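How to clear limescale from a toilet bowl

If you live in a hard water area, as we do, you'll know the crusty brownish line that creeps in at the water level and then simply refuses to budge. I put up with ours for far longer than I care to admit, squirting bleach at it every few days and wondering why it never got any smaller. Bleach only takes the colour out, you see, and the scale sits there quite happily underneath. What you want is an acid, and a gentle one from the kitchen cupboard will do nicely.

You'll need 800 ml of white vinegar, an old brush, rubber gloves and a fair bit of patience.

Step 1. Lower the water
Open the window and lift the lid. If you've used bleach lately, flush a couple of times first (bleach and vinegar must never meet, please do take that seriously). Then push the water round the bend with the brush, using short, firm strokes, until the level drops.

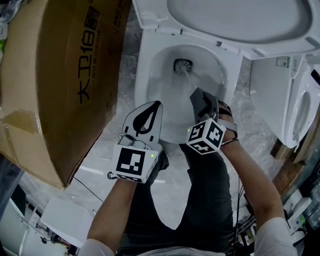 Step 2. Pour and wait
Warm the vinegar until it's comfortable to touch, no hotter, and pour it slowly around the sides. Tuck strips of soaked loo roll against any scale that's higher up. I leave mine overnight, but three hours is better than nothing!

Step 3. Scrub and flush
Pull the paper out and put it in the bin, then scrub for 5 minutes or so and flush twice. Thick patches may want a second night. My neighbour Danish Bhutto swears by citric acid for those, and I've been meaning to try it in July when the family come to stay.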